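How to Read a Party Manifesto Without Being Sold To

Jun 18, 2023

Every election season I get asked which manifesto is "best," and my answer is always that I have no idea what that means. A manifesto is a sales document. You wouldn't pick a car by the brochure. Still, people keep printing these things, and there is useful information in them if you read them in the wrong order and with a bad attitude.

What you need: the manifesto, last term's manifesto from the same party, the most recent budget your town or country passed, and a pencil. If you can't find the old manifesto on the party's website, make a note of that. Try a web archive or the public library.

Step 1. Skip the foreword

The foreword is written last, by whoever is best at adjectives. It will say the country is at a crossroads. It was at a crossroads last time too. Go straight to the section with the money in it, if there is one. When a party promises new spending and has no section on money, you have already learned most of what you came for.

Step 2. Underline the verbs

Go through one chapter and underline the verb in each promise. "Build," "repeal," "pay" and "ban" are real verbs. You can check later whether they happened. "Support," "explore," "encourage," "work toward" and "look at" cost nothing and can't be broken. I did this in May with the manifesto of the Carnbridge Forward list, which ran to 50 pages, and got through the entire housing chapter before I found a verb of the first type. It was "publish." They promised to publish a strategy.

Step 3. Find out who would do it

Many promises belong to some other level of government. A town council can't change income tax, and a national party can't usually decide where your bus stops. Candidates know this perfectly well. Write T, R or N in the margin for town, region or nation, and cross out everything the people on your ballot have no power over. Expect to lose a good part of the text.

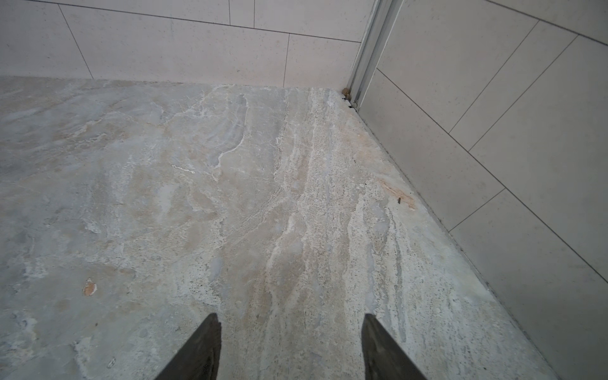
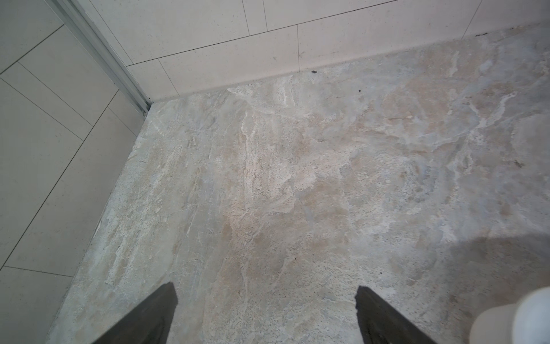 Step 4. Distrust every number that stands alone

The same Carnbridge document promised 2,294 new homes. Over how long? It didn't say. Did that include the ones already approved under the outgoing council? I wrote and asked, and was told that it did, and that 591 of them were on the old Cisport site, where planning permission had been given years before this list existed. So part of the promise was to let something go ahead that was going ahead anyway.

For each number, ask:

Compared with what?
By when?
Is it new, or already on the books?
Does it count things started or things finished?

If the text doesn't answer, email the candidate. A short, dull question gets a better reply than an angry one. Keep the reply. No reply is worth keeping track of as well, though I wouldn't read too much into it – campaign inboxes are a mess and small parties often have one person on email.

Step 5. Put the old manifesto beside the new one

Look for promises that appear in both. If the party was in power in between, why is it still a promise? Sometimes there is a fair reason, such as a court ruling or a coalition partner who said no. Often the wording has just gone a bit softer, from "will" to "aim to."

Look also for what has gone missing. The Soltus bridge was on the front page of one local program four years ago. In the new one the word "bridge" doesn't appear. I don't claim to know what happened there, but I'd want to ask at a public meeting, and I did, and I got a long answer about cycling.

Step 6. Check how they voted

A sitting party has a voting record, and it is worth more than the manifesto. Council minutes are tedious and badly scanned, but they are usually public. Pick 5 promises you care about and look up only those. Don't try to do the whole thing, you'll give up by the budget amendments.

For a new party there is no record, and people tend to fill that gap with hope. The Żak list did well in our district this way. It may turn out fine. All I would say is that "they haven't let us down yet" is true of anyone who hasn't held office.

A word on online voting quizzes

They can be handy for finding a party you had overlooked. But somebody chose the questions, and in many of them the parties fill in their own answers. Treat your score as the party's opinion of itself and then go back to Step 2.

If two parties still look equal after all this, read their sections on local government finance. Hardly any voters do, so hardly any effort goes into making them sound nice.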